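I have been putting off this post for weeks, mainly because every time I sat down to write it I ended up opening my running log instead and moving numbers around. So let's get the confession over with. I signed up for the Sutcliffe half in October, I told everybody I know, and I have still not managed a full month of training without skipping the boring bits.

The boring bits are the stretches, the slow miles and going to bed on time. I love the rest of it! Give me a hill and a decent playlist and I'm happy as anything. But my calves have been complaining since spring, and Fletcher Goodwin from the running club finally told me (quite loudly, in a parking lot) that if I didn't start looking after them I would be watching the race from a lawn chair.

So I've been doing calf stretches. Palm on the wall, one leg back, heel down, hold it and try not to look at the clock. I do them wherever there's a bit of free wall, and I've become weirdly fussy about which walls are good.

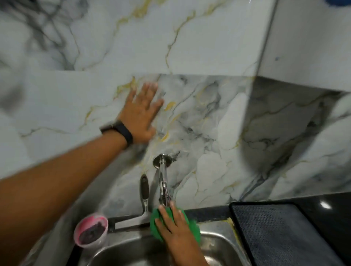

Paora Quinlan

The plan I'm following is a mash-up of two others, which Fletcher says is cheating. There are 3 runs a week – one short, one long, one where you go fast for 400 meters and then shuffle along feeling sorry for yourself. I do those on the old track behind the school, where the inside lane has a puddle that never dries up and everyone just hops over it. My long run is up to six miles now. I know that's nowhere near a half marathon, but back in winter I was getting a stitch on the way to the mailbox, so I'm counting it as progress.

Food has been the other surprise. I used to run on an empty stomach and then eat everything in the kitchen by noon, standing up, with the fridge door open. Now I have toast and a banana before I go and I'm a much nicer person afterward (ask my sister, she has opinions). I tried those fancy gels as well. Never again. It was like swallowing warm hair product, and I still had two miles left to think about it.

Next up is the river loop, the whole thing, with the nasty climb at the far end. I've been up it once on a bike and had to get off and push. If any of you have run it, tell me whether the water fountain by the bridge is working, and whether I should go clockwise or the other way around.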